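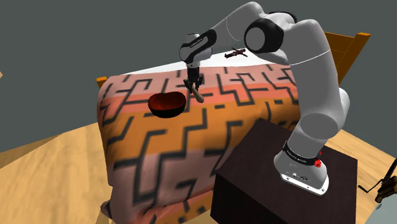

Tigela escura com interior vermelho. Cena gerada por computador.

Brunditine
Nomes de recipientes de cozinha e de mesa, versão 2
Última alteração: 17 de agosto de 2022

O que contém

Brunditine é uma coleção de palavras e frases curtas em português sobre os recipientes que se usam numa casa: tigelas, malgas, alguidares, tachos, cântaros, travessas e os seus parentes. Cada registo junta um nome, uma definição breve, a localidade onde o nome foi recolhido e uma frase dita por quem o usa. A versão 2 tem 2482 registos, recolhidos em 41 localidades.

A coleção foi iniciada pelo grupo Nenik como material de apoio para um pequeno glossário impresso. O glossário ficou pronto, mas as fichas continham muito mais do que cabia no papel, e por isso decidimos publicá-las em forma de tabela.

O português não é a língua materna de quem escreveu este ficheiro. As frases recolhidas foram revistas por falantes nativos, o texto do README não. Agradecemos correções dos dois.

Ficheiros

registos.csv – a tabela principal, uma linha por registo
localidades.csv – nome e código de cada localidade
variantes.csv – ligações entre nomes que designam o mesmo recipiente
notas.txt – observações soltas, sem ordem
mudancas.txt – diferenças entre a versão 1 e a versão 2

Todos os ficheiros estão em UTF-8. O separador é o ponto e vírgula, porque muitas definições têm vírgulas. Os campos com texto livre estão sempre entre aspas, também quando estão vazios.

Campos de registos.csv

id: número do registo. Não é contínuo. Os números dos registos apagados não voltam a ser usados.
nome: a palavra na ortografia atual, em minúsculas e no singular.
nome_ouvido: a palavra como foi escrita na ficha, com as hesitações de quem ouviu.
definicao: uma frase, no máximo com 200 caracteres.
material: barro, folha, esmalte, vidro, madeira, plástico, outro ou desconhecido.
uso: servir, cozinhar, guardar, lavar, transportar ou misto.
localidade: código de três letras, explicado em localidades.csv.
frase: a frase do falante. Pode estar vazia.
certeza: 1, 2 ou 3. O valor 3 quer dizer que pelo menos duas pessoas da mesma localidade confirmaram o nome.

Um exemplo de linha:

0318;"malga";"malga";"tigela funda, sem asas, para sopa ou leite";"barro";"servir";"MAR";"Come a sopa na malga, que no prato arrefece.";3

Como foram recolhidos os dados

A maior parte das conversas aconteceu em Marow e nas aldeias em volta, uma parte menor em Kartha. Uma pessoa do grupo levava um caderno de fichas e pedia que lhe mostrassem a cozinha, ou que descrevessem a cozinha da infância. Não usámos questionário fechado. Na primeira tentativa tínhamos um, com desenhos, e as pessoas respondiam quase sempre «tigela» ou «panela», por cortesia, penso eu, para que o visitante compreendesse. Quando a conversa era sobre a comida, os outros nomes apareciam sozinhos.

As fichas foram depois passadas para o computador à mão. Cada ficha foi lida por duas pessoas. Nos casos em que a leitura não coincidiu, guardámos a forma mais próxima do manuscrito em nome_ouvido e baixámos a certeza para 1.

Não foram feitas gravações de som. Por esta razão a coleção não serve para estudar a pronúncia, e as grafias de nome_ouvido não devem ser lidas como transcrição fonética.

Decisões que convém conhecer

Tigela e malga são registos separados, mesmo nas localidades onde as pessoas disseram que «é tudo o mesmo». A ligação entre as duas está em variantes.csv.

Os diminutivos têm registo próprio só quando designam outro objeto. Uma tigelinha que é apenas uma tigela pequena não entra. Uma caçarolinha que tem tampa e serve para o açúcar, essa entra.

A cor não tem campo. Na versão 1 existia um, mas quase todas as fichas o deixavam em branco, e nas poucas preenchidas não se sabia se a cor era de dentro ou de fora. Quem precisar dela pode procurar nas definições, onde ficou escrita quando o falante a considerou importante, por exemplo no alguidar vidrado «vermelho por dentro».

Pratos rasos ficaram fora. Travessas ficaram dentro. A fronteira é discutível e a discussão está em notas.txt.

O valor «folha» em material junta zinco, lata e ferro estanhado. Os falantes raramente faziam a distinção, e nós também não saberíamos fazê-la com segurança.

Problemas conhecidos

Kartha está mal representada: 21 registos, quase todos de uma só rua. Não é possível comparar as duas zonas com estes números.

Os falantes são na maioria pessoas idosas. A coleção mostra o vocabulário da memória deles, e muitos dos objetos já não estão na cozinha.

Roughly falando não existe em português, mas um erro semelhante – palavras inglesas que entraram nas definições durante a digitação – ainda aparece em algumas linhas. Estamos a corrigi-las pouco a pouco.

O campo uso tem o valor «misto» demasiadas vezes. Foi a solução preguiçosa para as bacias, que serviam para lavar a loiça, a fruta e as crianças.

Em variantes.csv as ligações têm só uma direção. Se A remete para B, não espere encontrar também a linha de B para A.

Privacidade

Os nomes dos falantes não foram digitados. As frases que mencionavam vizinhos ou familiares foram encurtadas ou retiradas. Se reconhecer uma frase sua e preferir que saia, basta indicar o id.

Utilização

Os dados podem ser copiados, alterados e publicados de novo, também com fins comerciais, desde que se mencione Brunditine e o número da versão. Para trabalhos escolares não é preciso pedir nada. Para dicionários pedimos que conservem o campo certeza, ou que usem apenas os registos com o valor 3.

Próxima versão

Está prevista para novembro. Deve incluir mais fichas de Kartha e um campo novo para as tampas, que até agora estão espalhadas pelas definições. As fichas sobre cestos ficam para uma coleção separada, ainda sem nome.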